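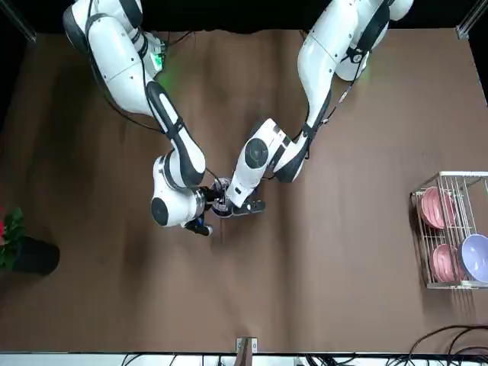 Bimanual demonstration collection is the recording of two-armed tasks for use in training a learned control policy. An operator guides both arms while joint positions and camera views are stored together. Household tasks are common, and a station may keep its bowls in a wire dish rack at the edge of the table. In the Costalent set, 836 recordings were made and 756 retained. 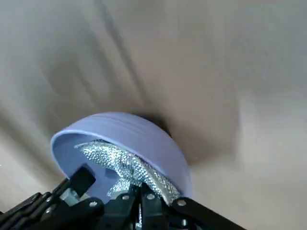
Wrist views supplement the fixed camera. They record contact at close range, such as a bowl held tilted against the gripper with silver cloth spilling from it. Avotiņš treats each wrist view as a separate input.

Operators change after 50 recordings.
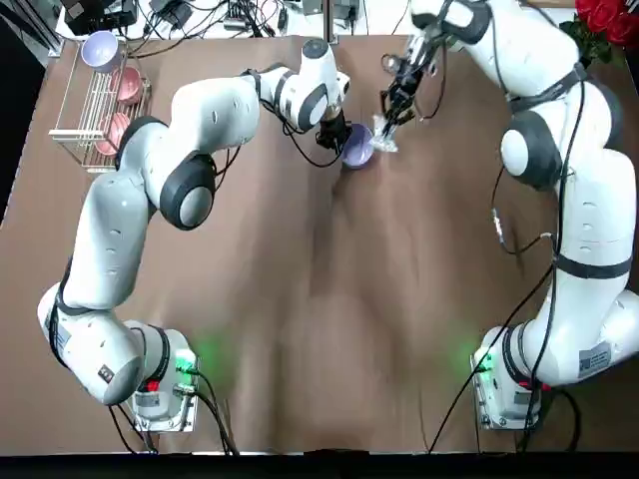 Recordings with dropped camera data are discarded before training.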